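Keeping Score at the Kitchen Table: Tips for Card Night

Posted 15 December 2018 by Satish Chauhan

We play cards at our house most weekends, and I have kept score on envelopes, on the backs of receipts, and for the past year on a tablet with an app called Medeo. These are the things that have worked for us.

Charge the device before dinner. A score app keeps the screen on the whole time, and an old tablet can lose half its battery in one long game. If you have to plug in, run the cord under the table and up beside the scorekeeper's chair so it doesn't cross anyone's legs.

Turn off auto-lock. On most tablets it is under the display settings. Set it back to 2 minutes when you're done.

Type in the names before people sit down, in seating order, starting to the left of the first dealer. Changing the order in the middle of a game is possible in Medeo, but it moves the bids along with the names and you will have to check every line. 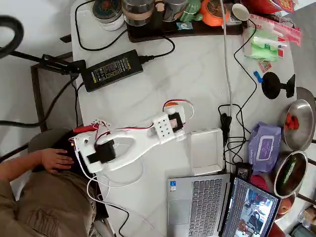
Say the score out loud after every hand. Mistakes are easy to fix right away and very hard to fix five hands later. If two people disagree, go back to the last total everyone accepted and replay the hand from memory.

Keep a pencil and a pad within reach. Write down the running totals every 5 hands. We had the app close on us once in June, and the pad was the only reason we finished that game.

For a stand, a cookbook holder works fine. A plate rack also works if the slots are wide enough for the case. Lean the screen back a little so the ceiling light doesn't glare on it.

Put drinks on a side table or a stool. If you don't have room for one, use short, heavy glasses and keep them on the side away from the tablet.

To clean the screen afterward, turn the tablet off and wipe it with a slightly damp microfiber cloth. Don't spray anything directly on the glass. Greasy fingerprints from chips may need a second pass.

Sticky cards: wipe plastic ones front and back with a damp cloth, then dry them one at a time before stacking. Paper cards can't take water. Rub them with a dry cloth, and replace the deck when it stops shuffling well.

Saving old games: Medeo keeps the last 150 and drops the oldest after that. If you want a record, export the list at the end of the month and email it to yourself. The export button is on the history page, under the three dots.

Next time I'll go over setting up a second device so people at the far end of the table can see the bids.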